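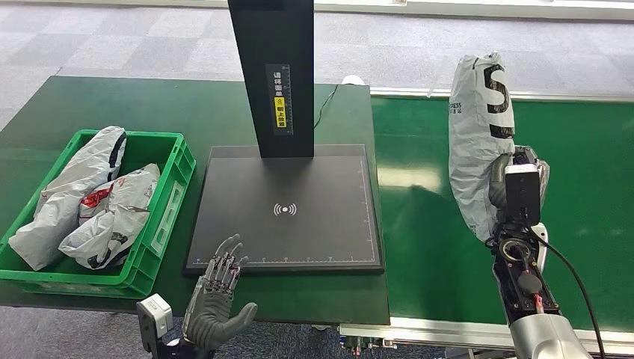 Bac vert et poste de scan, table de travail.

De : Yakubu Fashola
À : liste climat-territoires
Objet : Re: [climat-territoires] Avis sur le plan carbone de Girnbridge

Bonjour à tous,

Réponse en vitesse, je suis entre deux trains. Merci Ifeoma pour le résumé, ça m'évite de relire les annexes ce soir.

Ifeoma Bashir a écrit :
> Le projet de plan est en ligne. Objectif : 38 % d'émissions
> en moins sur le périmètre de la ville, transports compris.
> Skalville a déjà dit qu'elle s'alignerait si Girnbridge vote
> le texte en mai. Par contre le fret et la livraison sont
> renvoyés à une « phase ultérieure », sans date.
> Est-ce qu'on envoie un avis commun ou chacun le sien ?
> Il me faut une réponse avant vendredi midi.

Avis commun, oui. Trois signatures séparées sur la même chose, personne ne les lira.

Sur le fond :

– Les 38 %, d'accord, mais par rapport à quelle année ? Le texte dit une chose page 4 et une autre dans le tableau final. A corriger avant tout le reste, sinon on discute dans le vide.

– Le fret. Pas d'accord pour le laisser dehors. L'étude Ogundipe donnait 2 000 tonnes de CO2 par an rien que pour les tournées du dernier kilomètre, dont 900 sur la zone de Trirkgate. C'est plus que tout le poste éclairage + bâtiments scolaires, qui a droit lui à douze pages. On demande une date, même lointaine, et un chiffre.

– Skalville : très bien qu'ils suivent, mais « s'aligner » ça veut dire quoi ? Même calendrier, même méthode de calcul ? Pádraig Rafferty était à la réunion, il peut peut-être nous dire ce qui a été promis exactement.

– Financement. Rien, ou presque. Un paragraphe qui renvoi au budget suivant. Rhys McKinnon avait fait une note là-dessus l'an dernier, je ne la retrouve plus, quelqu'un l'a encore ?

Je suis moins sévère qu'Olanrewaju sur la partie logement. Le rythme de rénovation est faible, d'accord, mais au moins il est écrit noir sur blanc et on pourra le vérifier. Je garderais nos cartouches pour le fret.

Je peux rédiger la partie transports, une page maxi. Ifeoma tu prends l'intro et l'année de référence ? Olanrewaju le logement, si tu veux bien rester sous la page toi aussi...

Pour la relecture, 3 personnes suffisent. Envoyez-moi les textes en direct et pas sur la liste, on s'y perd avec les pièces jointes. Je remet tout au propre jeudi soir dans le train du retour, si le wifi veut bien.

Yakubu

PS – le lien vers les annexes ne marche plus chez moi, si quelqu'un a le pdf je prends.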